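The planner that waits its turn

Marit Magnusson writes the software that decides when a robot arm should close its fingers. She has done it at Avonari for 7 years, and most of that time has gone on one program, a grasp planner called Vollis.

"People think the planner picks a spot and the arm goes there," she says. "Mostly it throws spots away." For a single bowl Vollis may suggest up to 406 grips. By the time the collision checks are done, 10 are usually left.

The first version planned each arm alone. Two arms would be given good grips that could not be held together, and the second would stop short with a timeout. Magnusson rewrote the scheduler last November so that both grips are chosen in one pass. "It's slower. I'm fine with slower."

She is less settled about perception. The depth filter, which came from an older project called Skirkero, still loses thin edges in strong light.
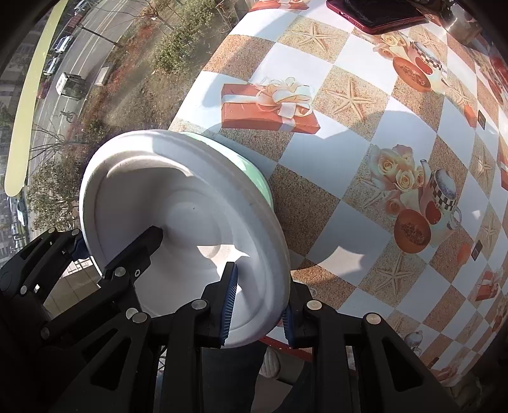 Magnusson keeps the two-arm cases in a test folder of their own. A rim grip needs one finger inside the bowl and one outside, and with two grippers on the same rim the planner has to keep the inner fingers apart. A patch of sun inside a white bowl makes it harder, as does a checked cloth covered in printed roses and starfish. "The segmenter wants every printed mug to be a mug," she says. "I've got a branch open for that. It fails 89 tests at the moment."

She hopes to merge it before the Villanueva release.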